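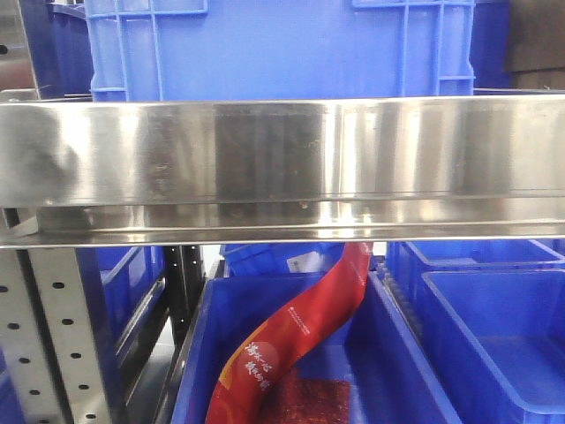 What goes on the lower tier of a picking station?

Small, light stock in open bins, with the full crates kept on the level over it. That is how the packing lead at Kultico lays out her stations, and she has held to it through two moves of the warehouse. "The picker's hand goes low for the small packs," she says. "A long soft package can lean in the bin. It doesn't have to lie flat, but it has to come out without catching on the shelf."

Catching is her main complaint about steel shelving. She checks the underside of every lip by hand before a station opens, usually at 6 in the morning.

The roller lanes are a separate matter. Crates and cartons behave differently on them, and she keeps them apart where she can.

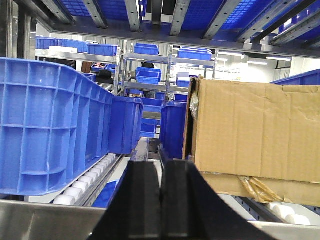 "A crate has a rigid base, so it tracks straight," she says. "A carton sags. If the tape has let go, the end can drop between two rollers and the lane stops." Cartons with failed tape are pulled and closed again with 2 strips. The station handles 900 picks on a full shift, and she puts most of the lost minutes down to tape.

Her crates came from Ovusov. She tried a cheaper set from Carkari in November and sent it back - the rims flexed under load.

Benches get less attention, and she admits it. Cables collect at the far end, tools stay where they were last used, and cartons get parked on top. Her rule is that the front of the bench stays clear for work.

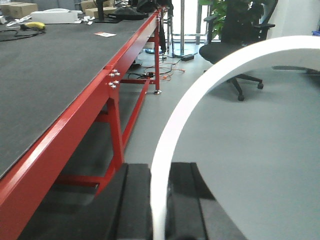
Workbench with red steel frame and gray top.

"I would like the cables off the floor next," she says. "Guo quoted us for 3 trays. I am still waiting for the brackets."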